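Stallow phone case, orange
Reviewed October 2024

I bought the Stallow case in July to replace a Furnina one that had split at a bottom corner. It cost a couple of dollars less than the Furnina and came in a plain white box with no plastic inside. I ordered the orange because I leave my phone in the ute and on workbenches and wanted a colour I could find.

Fit is good. The first time I put it on it took a fair bit of thumb pressure to get the last corner over, and it has loosened slightly with use. The side buttons still click properly. Charging plugs go in without trouble, apart from an old Dristness cable with a fat moulded end that won't seat unless the case is off.

The camera cutout is near the top, where you'd expect, and I get no glare or dark corners in photos, even with the flash on. Lint collects around the edge of it and needs a wipe every week or so. 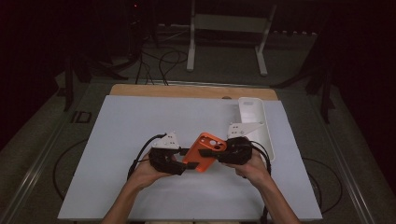 Grip is better than the old case. The Furnina was glossy and would slide off the arm of the couch. The Stallow stays put on most things, including the dash on a sealed road. The downside is that it drags on the lining of jeans pockets, and you notice it when you're in a hurry.

The colour has held up reasonably well. There is a grey smudge along one long side from my work gloves, which warm water and dish soap lightened but didn't remove. If that sort of thing bothers you, get a darker one.

I've dropped it 2 times that I remember, both onto concrete from pocket height. The phone was fine and the case has a small scuff on one corner.

Paid full price, no discount. I'd buy it again at that price, though I'd like a slightly higher lip around the screen.

Four stars out of five.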